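Teaching a two-arm policy when to let go: phase labels for the bin liner task

If you've been following along with the Pleltamach tutorials, you already have recordings from both arms, and you've probably trained a first policy that does a pretty decent job of reaching for things and a pretty poor job of deciding when to stop holding them. Don't feel bad, mine did exactly the same! The fix that helped me most was adding phase labels to the recordings before training, and I'd like to walk you through the whole thing at an easy pace, with the mistakes left in.

What you need first

You'll want a folder of recorded episodes in the Murkholm log format, with joint positions for both arms and video from both wrists. Mine has 14 episodes, and that's plenty for learning the tool, though you'll want more before you expect anything wonderful from the policy. You'll also need Furnari, the little labeling program, installed on the same machine as the logs. It will run over a network drive, but scrubbing through video that way is miserable and I'd spare you that.

Step 1. Check that the clocks agree

Open an episode and play it with the gripper plot turned on. Pick a moment when the left gripper closes and see whether the plot drops at the same time as the fingers move. In my first batch the video trailed the joint data by 8 ticks, and I labeled a whole evening's worth before I noticed. If yours is off, type the difference into the offset box and save it for the whole folder (the button next to it saves for one episode only, and yes, I've pressed the wrong one).

Step 2. Decide on your phases

Keep the list short. For the liner task I use approach, hold, tuck and release, and each arm gets its own track. It's tempting to add more, and Furnari allows up to 3 extra names per track, but every extra name is another boundary you have to place the same way every time.

The one that needs the most care is hold. I start it at the first tick where the gripper is closed on the bin and has stopped moving relative to the rim. While the left arm is in hold, the right arm can be in any phase it likes, so please don't try to make the two tracks change together. A view from the right wrist is handy for this, with the other arm's grip on the bin and the folded edge of the liner both in sight.

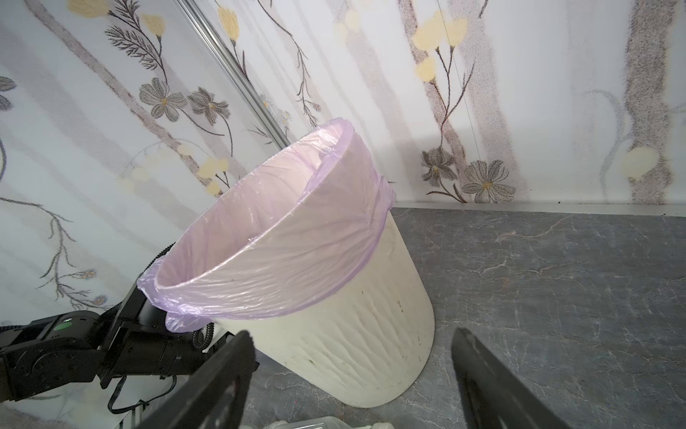

Step 3. Mark the boundaries

Put the playhead on the tick you want and press B. The new label runs from there to the next boundary, so you only ever mark beginnings. Go through the left track from start to finish, then come back and do the right one. I used to do both at once and felt very efficient, right up until I read my labels back.

Where a boundary is blurry, look at the gripper current before you look at the video. A jump in current is much easier to place consistently than your own feeling about when the fingers touched. Thin plastic hardly shows up in the current at all, though, so for tuck I go by finger position and keep a note of the value I used.

Step 4. Run the checker

Choose Check Folder from the tools menu. It lists any phase shorter than 2 ticks, which is nearly always a slip of the finger, and any release that begins while the other arm is still in approach. That second warning is sometimes fine. Open the episode, have a look, and mark it as reviewed if you're happy.

Step 5. Export and train

Export with the Hodoroagă preset. It adds a phase column for each arm and leaves your original logs alone, so you can relabel on Sunday with a cup of coffee and lose nothing. In the training settings, turn on the phase head and leave its weight at the default for the first run. When I raised mine too early, the policy became very good at naming the phase it was in and rather vague about moving.

When you compare the new policy with the old one, plot the predicted phase under the gripper command. If the prediction flickers between hold and release, go back to Step 3 and look at those boundaries before changing anything in the network.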